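Let the Robots Learn in a Messy Kitchen

I've spent almost 7 months showing robots how to do housework, and I have an opinion about it that annoys people at work: the boring demonstrations are the good ones, and we keep throwing them out.

At Hatlow we started with remote control. You sit at a desk, you steer an arm in the next room, and you feel like a genius for five minutes. Then you try to pick up a teaspoon. My first clean pass at clearing a breakfast table took me 323 seconds, which my mother could beat with a toddler on her hip. And it showed! Every grab had this nervous little stop before it, and the arm learned the nervous little stop along with everything else.

So I'm firmly in the hand-held camp now. Give a person a gripper they can carry around, let them work at their own table, and their ordinary good sense comes through. You tip a bowl a bit to get hold of the rim without ever deciding to do it. You'd never think to write that down as a rule.

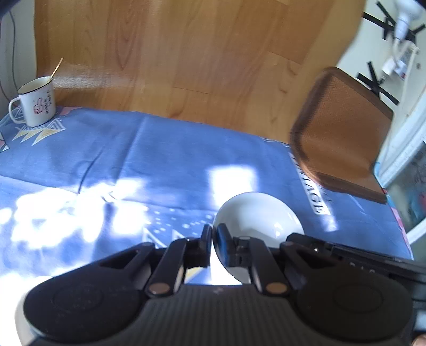 What bugs me is what happens afterward. The review crew on the Cadano project wants every take smooth and every room evenly lit (I've argued this one on three separate calls, and lost all three). Sun on the table? Out. A second try at a cup? Out. But my own kitchen gets blasted with sun every morning, and I miss the cup handle about once a week before coffee. A robot that has only watched perfect people in perfect light is going to have a rough time at my house.

I'll give the remote control folks this much - their way uses the real arm, so you can't ask it for a move it can't make. With a hand-held tool you can twist your wrist in ways no machine on the Villanueva floor could copy, and I've done it plenty. Fine, toss those takes. Just leave the clumsy ones alone, and please stop asking me to close the curtains.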